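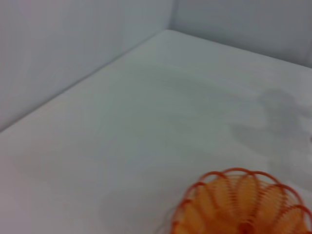

Drulta basket set, README

Teleop demos for the egg and basket task. Two arms, parallel grippers, white table, orange wire basket. Wrist and head cameras, synced.

378 episodes total. 15 held out for eval, list is in heldout.txt, please dont train on them. Operators were Zainab Ogundipe and Lalit Nishad, 6 sessions between them. Operator id is in the metadata.
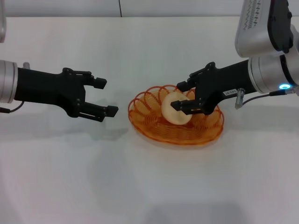

Either arm can do the handling, check the active_arm field before you filter. Earlier export had left and right swapped, fixed now. If your copy is from February throw it out.

Known problems:
- wrist video goes soft when the arm moves fast. Left in on purpose
- shadows from the arms on the table, strong in some sessions
- episode 966 is a numbering mistake, not a missing file
- failed grasps are kept, success = 0. Labels were done by hand, tell Spyros if one looks wrong

Joint states and gripper width logged with every frame. No force data yet.

Internal use at Hadville for now, ask Glenys Rowbotham before you pass it on. Calibration files are seperate, same folder.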